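May, bench notebook, glue shelf side

Started 7:40. Picking up the adhesive soak test where it was left. Third batch of the Fletent two-part, same mix ratio as before, 18 coupons this time so there are enough to lose a few. Last batch had too many thrown out for bad edges and then there was nothing left to compare.

Sanding: 120 then 220, wiped with alcohol, waited till dry. Did not use the blue rags, they leave lint. Somebody put the blue rags back in the wipe bin, please don't.

Mixed in the small cup. Warm in here already so pot life felt short, getting stringy by the time the last coupons were laid up. Next time mix two half cups. Wrote the late ones L on the back in pencil so we can see if they come out weaker. Clamped with the spring clamps, not the screw ones, becuase the screw ones squeeze everything out and you end up testing a dry joint.

Cure overnight then 24 hrs in the tank. Tank thermometer is reading low again. Checked it against the kitchen one and there's a two degree gap. Used the kitchen one.

11:15. Pulled the old set from the tank (Halliday epoxy, the gray one). Broke them on the lever rig. Numbers in newtons:

best 1,402
worst 374

The 374 had a void in the middle the size of a dime, shiny all the way across, never wetted out. Shouldn't count it but leaving it in with a note. Rest of them all over 1,000, which is where we wanted to be after soaking. Breaks mostly in the glue and not at the surface, so the sanding is doing its job. Full list on the sheet taped inside the cabinet door.

Lever rig is squeaking at the pivot. Oiled. Still squeaks. Zero was off before I started, had to shim the hook, recheck it before the next set or the low end won't mean anything.
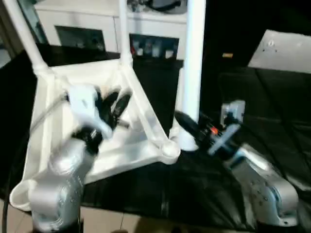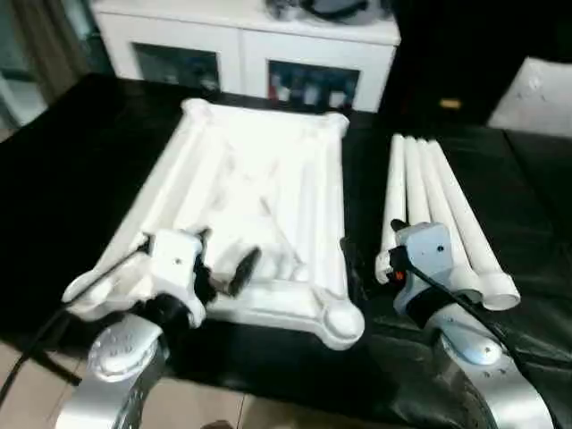

Lunch, then the Honedura sealer. Can had skinned over. Cut the skin out and stirred what was under it, looked ok, no lumps, but smell is stronger than I remember. Brushed a test strip on scrap pine and one on the offcut of the gray board. Pine took it fine. Gray board fisheyed all over, little craters, probably wax or silicone on it from the saw. Wiped down with spirits and tried again at the other end, better, still a couple craters near the edge.

If it's still tacky tomorrow the can goes in the waste cabinet and we order new. Not worth nursing it.

Also the Wusulau tape. Came in finally. Box says outdoor rated. Peeled a strip off the roll and the liner tore twice in a foot so already not in love with it. Stuck lengths to glass, painted steel and the raw pine, rubbed down hard with the roller, hung the little weights on. Pine one let go in under ten minutes. Steel and glass holding as of 3:30. Will leave them up, do NOT move the weights, they are on the window side rack.

Thing I keep going back and forth on: do we soak the tape samples same as the glue ones, or just mist them. Soaking isn't fair to it, it's meant for rain and not for sitting in a tank. But if we mist we can't put it in the same table. Leaning toward two tables. Ask at the next sit down.

4:10. Checked clamps on the new Fletent coupons. Two had slid, must have bumped them reaching over. Straightened one, other was too far gone, marked X. Squeeze-out is firm at the edges, can dent with a nail but not smear. Color more yellow than last batch. Same lot number on the bottle so maybe the ratio drifted at the end of the hardener tube, plunger was sticking. Would explain the stringy too. Weigh it next time instead of trusting the syringe.

To do
- new wipes, the lint free kind
- tank thermometer, replace or throw out
- shim for the hook, make a proper one out of brass
- relabel the shelf, the Halliday hardener was sitting next to the Fletent resin and the caps look identical
- sharpie on both caps for now
- more 220 paper, on the last two sheets
- print soak sheet w/ a column for where it broke, been squeezing that into the margin

5:05. Glass tape still up. Steel tape has crept down a hair, penciled a line at the bottom edge to see if it keeps going. Fan left on low for the sealer smell, lid taped down on the can. Coupons come out of clamps first thing tommorow, then straight in the tank.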